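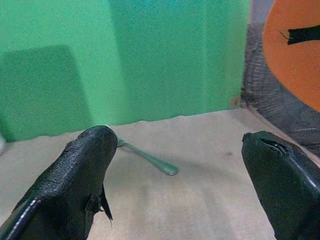
Pale green utensil on the beige work surface, handle end toward the middle.

I spent an evening in April sorting the cutlery drawer in the Prestport flat. The drawer had three sets mixed together, plus strays. Total mass on the kitchen scale, tray included: 892 g.

Method: everything comes out, gets sorted by type, then by finish. A matte finish shows scratches differently from a glossy one, so I check each piece under the overhead lamp, tilting it until the sheen runs along the handle. Mint green is forgiving. Dark colors show every mark from the dish rack.

The Rurnesik tray has 4 compartments, each 98 mm wide at the base. Thin handles slide under the dividers unless the tray is lined. I cut felt to size and left a 20 mm overlap at the back, folded under. No glue, so it can be washed.

Pieces with worn edges went into the picnic box. The remaining green ones share the left compartment with the Akl teaspoons, handles toward the front of the drawer. The knives still need a proper slot. I have a spare divider from the old tray and will trim it next.

Contact | © Prestinow | Back to top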